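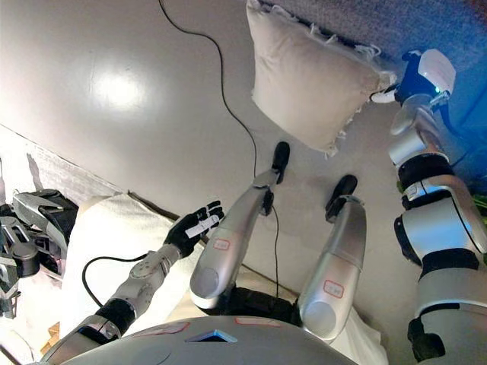 A beige throw pillow and a softly creased off-white cushion, two of the plainer colours in favour at Hastbridge this winter.

Hastbridge lounge rooms get a winter plump-up

If you have walked past the old Hamann drapery in Hastbridge lately and wondered why there are cushion covers hanging in the window like a row of oversized hankies, the answer is that the cushion swap is back, and it has come back bigger than anyone at the shop was expecting.

The idea is a lovely simple one. You bring in a cushion or throw pillow you have grown tired of (clean, please, and with a zip that still works), you pop it on the long table by the door, and you go home with somebody else's. There is no charge for swapping, although a gold coin in the jar helps to keep the heater running, and on a frosty July morning that heater is very popular indeed.

In the first eight days, 63 cushions changed hands, and the table has hardly had a chance to look bare. Off-white, oatmeal and beige have been going out the door fastest. The bold tropical prints that were all the rage a few summers back are taking a bit longer to find new homes, so if you have a sunroom crying out for a parrot or two, now is a very good time to drop in.

Inserts are the other half of the story. A cover can be perfectly good while the filling inside has gone flat as a tack, and the shop has been selling plain replacement inserts alongside the swap for those who would like to keep what they have and simply give it a bit of life. The advice from behind the counter is to buy the insert a size up from the cover, which gives you nice full corners, and to turn and shake your cushions whenever you run the vacuum around. White and off-white covers will show every crease after a wash, and a warm iron while the fabric is still slightly damp does wonders, provided the care label allows it.

There is a mending corner too, set up beside the button drawers, where a stuck zip or a split seam can be seen to while you have a cuppa. Thirty repairs were done in the opening week, most of them seams, and one very stubborn bolster that had to be unpicked from end to end. Bookings are not needed, but mornings are busiest and you may find yourself waiting for a chair.

Anything left over at the end of the month will be washed, sorted by size and passed on to Honano House, where 58 units are being fitted out with second-hand furniture ahead of spring. Sofas and armchairs are well in hand there, we are told, and cushions to go on them would be most welcome.

The swap runs through to the end of July, from 9.30am until 3pm. Parking is at the rear, off the laneway.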